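Teaching Two Arms to Fold: Our Spring Project at Stendbridge
Maite Figueroa and Emiliano Quintana

When we signed up for the robotics project course, we both pictured ourselves writing a lot of clever code. What we did for most of March was fold laundry, over and over, with somebody else's hands! The idea behind our project, which we named Dununo after a very patient cat, was to show a pair of robot arms how to fold a piece of fabric by driving them ourselves, and then let a learned policy try to copy us.

Each of us took turns at the controls in the Dindach lab, moving two small leader arms while the bigger arms on the table followed along. It sounds easy and it is not. You feel nothing through the controls, so you have to watch the cloth very closely to guess whether a gripper has caught one layer or two. Emiliano got the hang of it in an afternoon. Maite needed until Friday, and would like it noted that her folds were straighter.
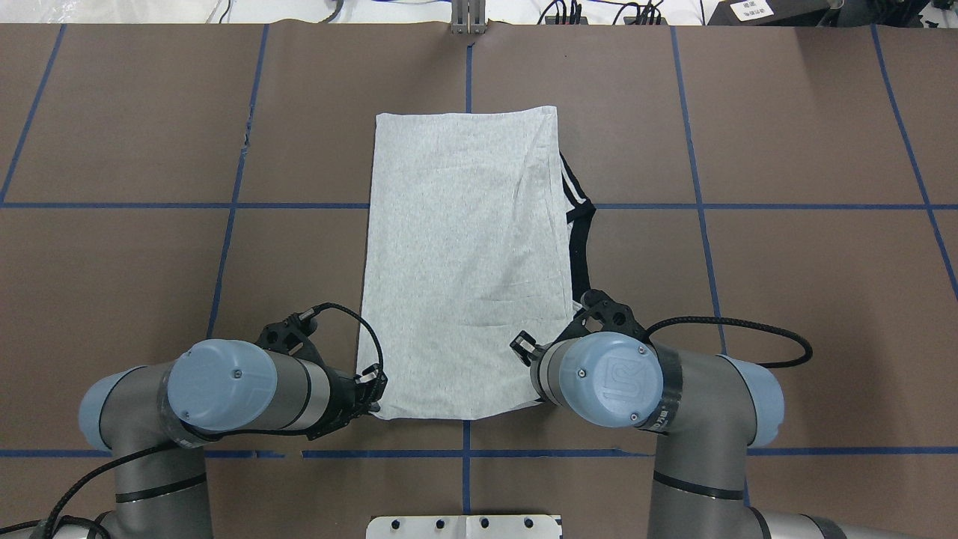

Figure 1. Both grippers at the lower part of the gray fabric, on the taped work surface.

We recorded 30 demonstrations that we were happy with, and threw out 5 where a corner slipped and we had to fish for it. We kept three starting positions for the cloth, and we tried hard to make the same fold every time — bottom edge up, pause, let go, back away. The pause turned out to matter a great deal. In our early recordings we rushed the release, and the policy learned to rush it too, dragging the fabric along as it left.

The trained policy did best when the cloth started out straight, and it struggled whenever we turned it much to one side. We think more variety in the demonstrations would help, and we would also like to try slower driving from the beginning. Our thanks to the Cabello workshop for lending us tools and for letting us stay late so many evenings.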